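Print this post
E-mail this post

25 Mar 2018
Posted by the Prellalside editor

Working Rules for Hand-Held Gripper Sessions in the Home

The Ovstead guidelines were revised after our July sessions in Tornville, and I have been asked to set down how I apply them. They cover packing tasks performed with hand-held grippers in ordinary rooms. A session is limited to 200 recordings.
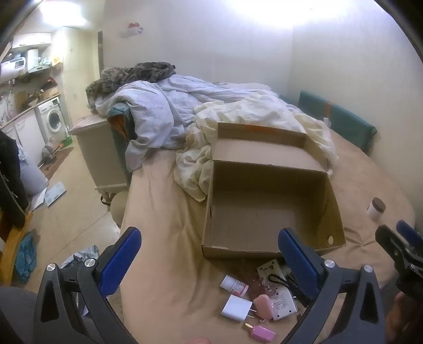
Rule 4 concerns the starting layout. Household goods are to be used as they are found, and no two items in a set should call for the same grasp. A pill bottle on its side, a charger with its prongs exposed and a looped black cable each demand a different approach, and the set should retain all three. Bedding may remain unmade.

The Patwary checklist also requires that the box stay open throughout, with its lid folded back. Worn cardboard is acceptable. Operators should keep their free fingers clear of the box whenever the pads are closing.

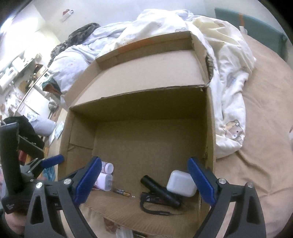

Placement and Review

Items should be lowered to the floor of the box before release. Dropping is recorded as a fault, even where the item lands correctly. Of the 1,010 recordings reviewed to date, 9 were returned for this fault alone. 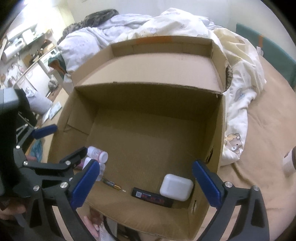
Reviewers must judge each item separately. Small, smooth objects receive the closest attention, particularly near a wall of the box. The white earbud case standing against the front wall is a fair instance, with a blue finger just beside it and little space for correction. In such positions the operator should open the gripper fully before withdrawing it.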